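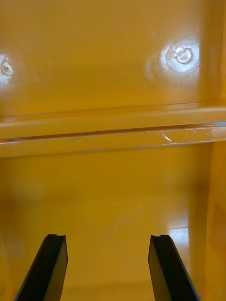
Inside of the yellow enclosure, back panel and fasteners.

We use cookies to remember your settings and count visits. Accept all | Manage choices

Red mite, again. Every keeper's favourite subject by the end of summer, and the reason I rang Kátia Trindade, who keeps laying hens on the edge of Stondusham and has had a worse year of it than most. 42 birds, mostly hybrids, a handful of old Sussex that she says have retired without telling her.

She was mucking out when I got her. Talked the whole way through, bucket clanking.

"It was September when I noticed. The eggs had little spots on them, like pepper. I thought it was dirt. I wiped it off and it was blood. Then I put my hand under the perch and it came out crawling."

She'd had mites before, most people have, but never like that. Three hens had gone pale in the comb and one was refusing to go in at dusk. She puts that last one down as the sign she should have caught.

"A hen that won't go to bed is telling you something. I just kept picking her up and shoving her in. I feel bad about it now. She was standing out in the rain sooner than sit on that perch, and I thought she was being awkward."

So what did she do? Everything at once, which she doesn't reccomend. Powder, spray, a steam cleaner borrowed from Vaughan Tamihana up the lane, then more powder on top of the damp so it turned to paste. Didn't work. Mites back inside a fortnight.

"The paste was horrible. It set like icing. I was chipping it off with a paint scraper and all the mites were sat happily behind it."

Vaughan's advice was to stop treating the birds and start treating the house. Red mite live in the wood, in the joints and the perch ends, and only come out to feed at night. He told her to get the perches out altogether and look at the ends. She did.

"Grey. Solid grey, where the perch sits in the slot. I'd been spraying the middle."

New routine after that. Perches out, ends scrubbed, slots scraped, let it all dry properly, then diatomaceous earth worked into every gap with an old pastry brush. Again five days later. Again five days after that. The gap matters – you are trying to get the ones that were eggs the first time round.

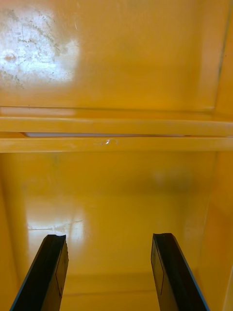

Bronari Poultry Club – Health and Housing Group

I asked about felt roofs, as it comes up at every meeting. Kátia's old house had one and she had it off in the second week.

"Don't even bother trying to save it. You can't get under it. I pulled back one corner and put it straight down again and went and had a cup of tea. Then I burned it."

The roof is bare corrugated sheet now. Noisy in hail. The hens don't seem to care.

Would she go plastic? She's thought about it. Nizar Fakhoury has two plastic houses and lets people come and look, and he's told her plainly that he still gets mites, he just finds them quicker. Easier to hose down, fewer places to hide. More condensation in winter though, and she's had a bird with a bad chest before.

"I priced one up and it was more than 500 pounds for the size I'd need. For that I can buy a lot of pastry brushes."

Some disagreement here with Clem McKinnon, who read a draft of this and says powder is no use in a damp house whatever you do with it, and that she should be using a proper liquid cleaner on the bare wood first. Kátia says fine, she does that as well now. Both of them say wear a mask. The dust is bad for your lungs and not much better for the birds', so do it in the morning with the flock out and the doors open.

And the hens? Combs red again by half term. The pale ones got a bit of extra protein and a tonic in the water, nothing fancy. She lost one, the oldest of the Sussex, and can't say for sure that it was the mites.

"She was a good age. But I think they finished her."

Laying picked up to 16 a day, then the dark evenings knocked it back down, as you'd expect. She doesn't light the house.

What would she tell someone starting out? Long pause, bucket goes down.

"Go in at night with a torch. Once a week, all summer. Wipe a bit of white kitchen roll along under the perch. If it comes up with red smears you've got them, and you've got them early. It takes 2 minutes. I do it in my dressing gown."

She also wants it known that cold weather doesnt kill them. They sit it out, months without a feed, and wait for spring. So the house gets one more going over before Christmas, perch ends first.

Clem Mahuika is collecting names for anybody who wants to share the cost of a steam cleaner. Vaughan would quite like his back.

6 December 2023

Get club news by email. Enter your address to sign up. You can unsubscribe at any time.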